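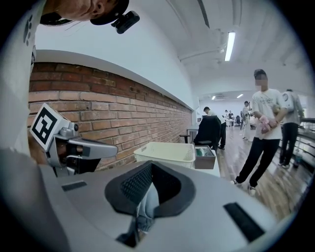
Endville Allotments and Green Spaces Group
Minutes of the meeting held on 28th June

The chair opened by welcoming everybody, with a special word for the four members who had come straight from watering and were still in their boots. Apologies were read out and the May minutes were agreed, once the spelling of Pokuvard had been put right.

Hedge along Stellier Lane
We had a good long talk about the hedge, as we generally do! Everyone agreed it needs a proper cut, and everyone also agreed that it must wait until the blackbirds have gone. Two quotes have come in, one for £110 and one for £100 with the clippings left behind for us to shred. The second was accepted — several members were very keen to have the clippings for their paths.

Compost delivery
Pokuvard can bring the next load to the lower gate, but the lorry won't manage the bend by the water butts. Plot holders with barrows are kindly asked to lend a hand.

Mac an tSaoi bed
The roses are doing beautifully and the group wished its thanks recorded to all who weeded there in May. It was suggested that lavender might go in along the front edge. Left open until the autumn plant order.

Any other business
The shed padlock is stiff again. Oil to be bought.

Tea and a very fine rhubarb cake followed.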